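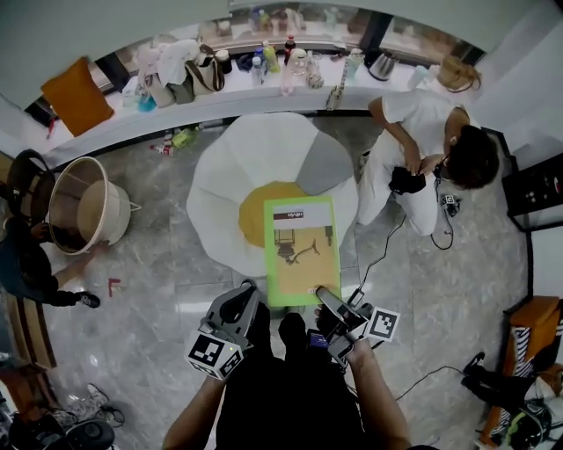 Re: Vandar trilogy, part two

Bjarke Egilsson wrote:

> Saw the second Vandar film last night at the Okel. I thought it was a big
> step down from the first. Most of the middle hour is people talking in
> tents, and they have changed the ending of the book so that Halliday
> stays behind at the river. Why bother adapting it if you drop the best
> chapter? Also it ran 157 minutes and felt it.
>
> Has anyone else been?

Bjarke,

I went to the early showing in Ilwood in January and came out liking it more than you did. There were 8 of us in, so I can't say much about how it went down with an audience.

The tent scenes are slow, I agree. But in the first film I could never tell the two brothers apart or work out what they wanted, and by the end of this one I could. The quarrel over the map is nearly word for word from the book, including the line about the horses.

On the river - I read it differently. The chapter you mean comes after the crossing, and they could still open part three with it. The last shot before the credits is the boat tied up on the far bank. In the book it gets burnt.

My own complaint is the sound. The music was so loud in the siege that I lost most of what the captain was saying, and he explains the whole plan there. It might be the Ilwood speakers. Was it any better at the Okel?

I would also have cut 20 minutes from the wedding.

If anyone has the old paperback with the maps in, could they check which side of the river the fort is on? My copy is the later one and they left them out.

Peiyu Zou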